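El gris también tiene quien le escriba: Lullamari abre una muestra sobre el color de las cosas corrientes

La sala Lullamari inaugura el Sun 23 February (domingo 23 de febrero, no lo apunten mal) una exposición dedicada

a los colores en los que casi no reparamos. El gris de los electrodomésticos, el blanco roto de los interruptores, el negro mate de los mandos: todo eso que nos acompaña a diario ocupa por fin las paredes de una sala, ¡y qué bien le sienta!

La muestra se titula «Tonos de diario» y reúne muestrarios, piezas sueltas, catálogos antiguos y láminas de gran tamaño. La firma la diseñadora Haruna Ichikawa, que lleva 11 años recogiendo cartas de color de fábricas cerradas, con textos del historiador Sota Arai. El archivo que han juntado entre los dos supera las 1.250 muestras, y en el recorrido se puede ver una buena parte.

Lo primero que encuentra el visitante es una pared entera de grises. Los hay azulados, verdosos, casi rosas, y puestos uno al lado del otro resultan una fiesta. «La gente entra diciendo que el gris es gris y a los cinco minutos está discutiendo cuál es el más cálido», cuenta Ichikawa, que durante el montaje cambió el orden de esa pared tres veces y todavía duda de la esquina izquierda.

La segunda parte está dedicada al paso del tiempo. Los plásticos blancos amarillean, los negros se vuelven grisáceos, las superficies mates cogen brillo justo donde más se tocan. Arai ha escrito para esta zona unos textos breves y estupendos sobre los nombres comerciales de los colores, con joyas como «niebla de oficina» o «hueso moderno», sacadas de los catálogos de la antigua casa Drakeck.

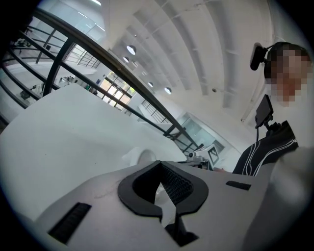
Gris claro, blanco y negro, con leves marcas en la superficie.

También hay un rincón para tocar, que seguramente será el favorito de los más pequeños (y de unos cuantos mayores). Son 12 placas con acabados distintos, del pulido al rugoso, todas pintadas del mismo tono. Con los ojos abiertos parecen colores diferentes; la culpa es de la luz, que rebota de otra manera en cada textura. El efecto es tan fuerte que en la visita previa más de uno pidió permiso para volver a empezar.

La iluminación merece mención aparte. El estudio Flurum ha preparado una secuencia que pasa despacio de la luz de mañana a la de tarde, y la pared de grises cambia con ella de arriba abajo. Conviene sentarse en el banco del fondo y esperar el ciclo completo, que dura alrededor de 12 minutos. Se hace cortísimo.

El barrio de Hosoda, donde está la sala, participa a su manera. Varios comercios han prestado rótulos, latas y cajas registradoras de otras épocas, y la papelería de la plaza ha llenado el escaparate de sobres ordenados por tono. Da gusto verlo al pasar, aunque uno no tenga pensado entrar en la exposición.

En abril llegarán los talleres, uno para familias y otro para adultos, en los que se aprenderá a mezclar grises sin usar una gota de negro. Ichikawa dará los dos. La inscripción se hace en el mostrador de la sala y las plazas son pocas, así que más vale darse prisa.

La entrada es gratuita. El catálogo, con los textos completos de Arai y una carta de colores desplegable, se vende en la propia sala.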